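第四节 白色部件的整理与装盒

写在前面:这一节是我自己重写的,原来那版太干巴了,好几个人看完还是来问我“那一堆白的到底怎么放”。好吧,那我就慢慢说!这里讲的是Skavus收纳套装里的塑料件、纸卡和盒子,螺丝那些小东西放在第五节。

三张都是整理白色件时的近景: 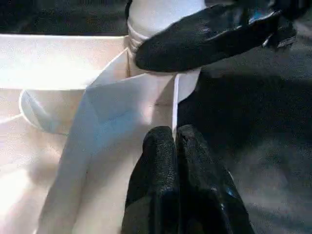
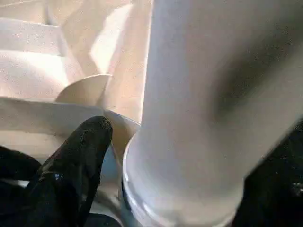
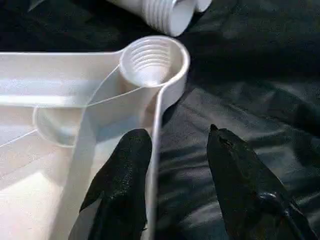

全文阅读约需 9 分钟 | 更新于 16/07/2018

先认一认东西

拆开以后满桌都是白的,我第一次也看花了眼。别急着动手,先按形状分一分就清楚多了。

圆筒件:白色,筒身光滑,底部有一圈比较厚的环(我叫它“领口”,Gretstead的零件表上写的是“座圈”,说的是同一个东西)。第二张里能看到领口那一圈鼓出来的边。

叶片件:米白色,一层压一层,像扇子那样散开。颜色比圆筒件暖一点,光线好的时候一眼就能分出来,灯光偏黄的时候就难说了,我会拿到窗边再看。

托盘件:第三张左边那个,扁扁的长臂,头上带一个圆杯口,杯口里面是一圈一圈往下收的纹路,有点像螺纹。注意托盘里还有一个浅一些的圆窝,那个不是杯口,别认错。

纸卡:白色,折好几道,有的折成三角,有的折成梯形。它长得特别像包装废纸,我就差点扔过一张……请先留着!

准备工作

1. 找一张大一点的桌子,铺一块深色的布。白件放在白桌面上真的很难找,铺了深色布,边缘一下子就出来了。

2. 把灯往旁边挪一挪,别从正上方直照。灯太亮的话,白色表面会白成一片,折痕和缝都看不见。

3. 把手擦干净。米白色的叶片很显脏,我喝完咖啡直接去摸,留下的印子擦了半天。

分类

4. 先拿圆筒件,单独放到布的右边,领口朝下立着。立不稳就让它躺着,没关系。

注意:筒身要是看着有点歪,先不要硬掰。放到平面上转一圈,看看是不是角度的问题。我掰断过一个,后来Vojtěch Kováčik帮我从旧套装里翻出一个替换的,颜色还差了一点点,现在每次看到都别扭。

5. 再拿叶片件。整组拿,从最宽的那片下面托住,别捏最上面那片窄的。叶片之间有灰的话,用软毛刷顺着叶片方向刷,不要横着来。

6. 托盘件放左边,杯口朝上。看一眼杯口里的纹路有没有夹着碎屑,有就倒过来轻轻磕两下。牙签可以用,金属的东西不要用,会刮出毛边。

7. 剩下的纸卡最后收。顺着原来的折痕压平就行,不用另外折新的。

小提示:带横纹的件不止一种!托盘件有,另外一个小件也有,旁边还多出一个圆圆的小耳朵。拿不准的时候看这个耳朵。

装盒

8. 打开白色大盒,把盒口的翻盖往外弯一点,弯成弧形就够了,不要压死。压出死折以后,盖子合上总会翘起来一个角。

9. 先放托盘件,平着放在盒底。我试过把它竖着塞在侧面,省地方是省地方,可那条薄薄的边墙老是顶着盒壁,看着心疼。

10. 把纸卡斜着插进去,当隔板用。窄的那条竖着立,宽的斜着靠,两张能互相撑住最好。

11. 圆筒件靠着纸卡放。放的时候扶住筒身,别让领口直接砸到纸卡的折边上,折边软了就撑不住了。

12. 叶片件放最上面,不要再往上压别的东西。Quartey的说明里说可以叠放,我自己不太敢,你们看着办吧。

警告:盒子不要放在暖气旁边或者车里暴晒。四月那次我在后备箱里放了一下午,拿出来时翻盖已经走形了,怎么压都回不去。

常见情况

盖子合不上:多半是圆筒件太靠外了,往里挪一点。还不行就检查纸卡,有没有哪一张高出盒边。

拿起来晃一晃有响声:托盘件没放平,或者有小件掉进了杯口。倒出来重来一遍吧,我知道很烦,我也烦。

纸卡折痕裂了:背面贴一条纸胶带,能再用很久。别用透明胶,时间长了发黄发黏。实在不行,拿厚一点的白卡纸照着旧的裁一张,尺寸差一点点也能用。

少了一件:先抖一抖那块布,再看看包装纸里面。我有一回找了半个晚上,结果它就套在另一个圆筒里面!

和Drandero的盒子混用:可以放得进去,但是Drandero的盒口窄,叶片件要先放,顺序跟上面第9步到第12步正好反过来。翻盖的开法也不一样,它是往里收的,开之前先找一下盒边的小缺口。

收好以后在盒子侧面用铅笔写上里面装了什么,字写大一点。圆珠笔在那种光面上容易蹭花。下一节讲螺丝和垫片,那块布先别收,还要用。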